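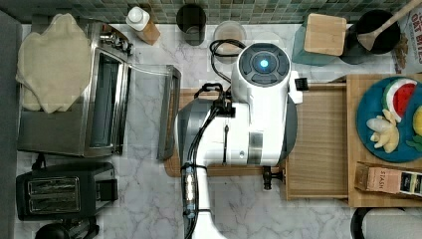 *Worktop by the splashback, October*

**Etching on marble worktop - repolish, reseal or leave it?**

**zerkstead_anisa** wrote:

White marble with grey veining, fitted by the previous owners. No paperwork, so I don't know the finish it left the yard with or whether it was ever sealed. Two separate problems:

1. Dull patches near the hob end. They can't be seen from above, only with the light low across the surface. No colour to them. A fingertip can just about feel the edge.
2. A darker area by the tap that comes and goes over a day or so.

I have cleaned with washing-up liquid and warm water only. A local firm quoted £963 to hone and reseal the lot. Is that reasonable, and will it fix both?

Anisa Nasution

---

**T_Cao** wrote:

They are different faults and need treating separately.

The dull patches are etching. Acid (lemon, vinegar, wine, tomato, most limescale removers) reacts with the calcite and takes the polish off. It is damage to the surface, so no cleaner will lift it and no sealer would have stopped it. The sealer sits in the pores and slows down staining. It does nothing for acid on the face of the stone.

The dark area is water getting in. Put a teaspoon of water on a dry part of the stone, leave it fifteen minutes, wipe it off. If the stone has gone darker underneath, it is taking in water and wants sealing. Do this in several places, as wear is never even.

---

**liew_stone** wrote:

Agree on the diagnosis. I'd disagree on the order of work most people follow from it. They seal first, as it is cheap, and then find the person doing the honing has to strip or cut through it. Hone first, leave to dry for at least two days with no use of the tap end, then seal.

On price, you haven't given the area or said whether the sink has to come out, so it can't be judged.

---

**zerkstead_anisa** wrote:

Teaspoon test done. No change at the hob end. Clear dark ring by the tap, gone by the next morning.

The sink stays in. The quote covers one straight run and a short return. They want to start at 400 grit and finish at 3000.

---

**minttu_l** wrote:

Ask why they want to go up to 3000. If you cook every day you'll be back to dull patches within a few months, and on a high polish they show badly. Stop at 400 and you have a honed face. New etching still happens but it sits close to the surrounding finish and you stop noticing it. I had mine done that way and haven't touched it apart from sealer.

---

**T_Cao** wrote:

That is a matter of taste and ought to be stated as one. A honed surface has more open texture, drinks oil faster and needs sealing more often. Veining also looks flatter. Some people hate it once it's done, and going back up to a polish costs more than the first job.

---

**minttu_l** wrote:

More often meaning twice a year in place of once. It takes ten minutes with a cloth.

---

**e_pillai** wrote:

Before spending anything, do a trial piece at the back where the toaster usually goes. Marble polishing powder, a felt pad on a slow drill, a little water, two minutes. For light etching this gets most of the shine back. If you can feel the edge clearly with a nail the powder won't be enough and you need diamond pads.

I did mine with Curkico powder. The tub does far more than one kitchen. Mask the wall tiles and the grout first. The slurry dries pale and is a pain to get out of small mosaic.

As for prevention, the only things that have worked in our house are dull ones. Nothing acidic is cut straight on the stone. Oil and vinegar bottles live on a tray.

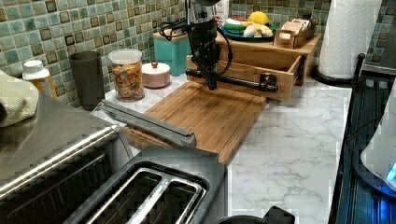

The board should be big enough to take a whole lemon plus the mess, and it should have a groove. A flat board lets juice run off the side and then sit underneath, and you get an etch mark in the shape of the board edge. Stand it up to dry after washing. If it goes back down wet on unsealed stone you will get the same dark shadow you have at the tap.

---

**liew_stone** wrote:

Careful with a drill on a polished top. It is easy to leave a dish you can see from across the room. A pad on a proper variable-speed polisher kept under 2,000 rpm is safer, and keep it moving.

The rest I'd go along with.

---

**ratih_lubis** wrote:

Has anyone looked at the tap itself? A patch that comes and goes in one place can be a weeping base seal, with water coming up through the stone from below. Dry round the tap, wrap the base in kitchen paper and leave it overnight. Then look at the underside with a torch. Sealing the top over a leak traps the damp.

---

**zerkstead_anisa** wrote:

Paper was wet this morning on the back side of the tap. Underside of the stone is damp to the touch there as well.

So: new seal first, let it dry out, then repeat the teaspoon test. I have ordered the Plisico impregnating sealer and the powder, and will do a trial patch at the back before answering the firm.

Still undecided on honed or polished.

---

**T_Cao** wrote:

Good catch by Ratih. Allow a fortnight for drying, longer if the cupboard stays shut. Prop the door open.

---

**minttu_l** wrote:

Honed.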